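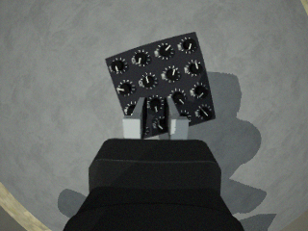
Nutside is a set of 2000 short news items in English about the border and transit talks between Grastia and Zolstead. Each item reports at least one statement by an official, a party leader or a state company. The set was put together to study how quotes change as they pass from one outlet to another, and who ends up credited with them.

If you only need the quotes, go straight to `quotes.csv`. You can ignore everything else.

## What's in the folder

```
items.jsonl full text of every item
quotes.csv one row per quote, linked to items by item_id
speakers.csv list of speakers with office held at the time
outlets.csv the 24 outlets, with country and type
labels/ hand labels for the labeled part
scripts/ loading and checking scripts
CHANGES.md
```

Items come from 24 outlets: state agencies, private papers and a few radio news sites. Where an outlet publishes in English we took its own English text. Where it doesn't, we translated the item with Cù and set `translated` to `true`. The original text is kept in `body_orig`.

## Fields in items.jsonl

| Field | Type | Notes |
|---|---|---|
| `item_id` | string | stable between versions |
| `outlet` | string | matches `outlets.csv` |
| `month` | string | month of publication, no day |
| `headline` | string | as published |
| `body` | string | English text |
| `body_orig` | string | empty if published in English |
| `translated` | bool | see above |
| `cites` | list | outlets the item names as its source |

We dropped the day of publication on purpose. Several outlets backdate or re-date their items after an edit, and the day was wrong often enough to mislead people. Order within a month is given by `seq` in `quotes.csv`, and only where one item clearly cites another.

## Labels

800 items carry hand labels. Two readers worked on each one separately, then compared. They disagreed on 254 items, and a third reader settled those. The first two readings are kept in `labels/raw/` so you can work out agreement your own way.

Each quote in the labeled part gets one of these:

- `direct`: words in quotation marks, credited to a speaker
- `indirect`: reported speech, credited to a speaker
- `relayed`: the item says it is repeating another outlet's interview or report
- `unclear`: no speaker can be pinned down ("sources close to the talks" and so on)

A quote can be both `direct` and `relayed`. Most of the disagreements come from this pair. A state agency in Zolstead will often summarize an interview given to a foreign paper, put half of it in quotation marks and leave the rest as plain text. Readers had trouble deciding where the official's words stopped and the agency's began. The rule we settled on is in `labels/GUIDE.md`, under "Half quotes." 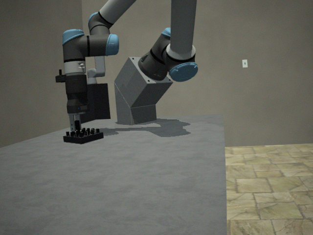
*Robot arm on its gray pedestal, gripper above a small black tray. Rendered.*

## Loading

```python
from scripts.load import load_items, load_quotes

items = load_items("items.jsonl")
quotes = load_quotes("quotes.csv", labeled_only=True)
```

`labeled_only=True` keeps only rows from the hand-labeled part. Without it, the `kind` column is filled in by a simple rule script wherever there is no hand label, and `kind_source` is set to `rule`. Please don't report scores on those rows as if they were checked by a person.

Run `scripts/check.py` after any edit. It looks for quotes whose `item_id` is missing, speakers with no office listed, and text that no longer matches its item.

## Names and spelling

Officials' names appear under several spellings in English. `speakers.csv` has one preferred spelling per person and a list of variants. For officials from Grastia we use the spelling on the government's English site. For Zolstead there is no single source, so we use the form found most often in the set.

Offices are recorded as they stood when the statement was made. The transport ministry in Grastia was merged with the trade ministry in June, partway through the period covered. Items from before and after the merger use different titles for the same person. Both are correct.

## Known problems

- Cù tends to turn "hopes to" into "intends to." We fixed this in the labeled part but not in the rest.
- Some radio items are transcripts and have no quotation marks at all. The rule script marks everything in them `indirect`.
- The speaker field sometimes holds a ministry in place of a person. These rows have `speaker_type` set to `body`.
- Opposition parties in Zolstead are thin in the set. Their sites went offline for long stretches and we did not fill the gaps from archives.
- Headlines were not translated a second time when the body was corrected, so a headline and its body may disagree slightly.
- Two of the private papers share an editor and run near-identical copy. They are listed as separate outlets.

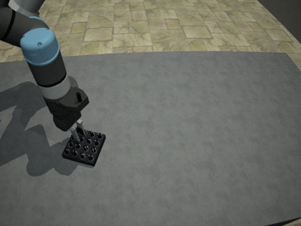 ## Uses we had in mind

Tracing a quote back to its first appearance, comparing wording between outlets, and testing tools that pick out speakers. The set is a poor fit for measuring public opinion in either country, and it says nothing about whether a statement was true. We did not check claims, only who was reported as making them.

## Terms

Labels and scripts may be reused freely with credit to the Nutside set. Item texts remain with their outlets and are included for research only. If you publish work that shows full items, ask the outlet first; contact pages are listed in `outlets.csv`.

Corrections go in the issue tracker. Give the `item_id` and the row number in `quotes.csv`, and paste the sentence you think is wrong.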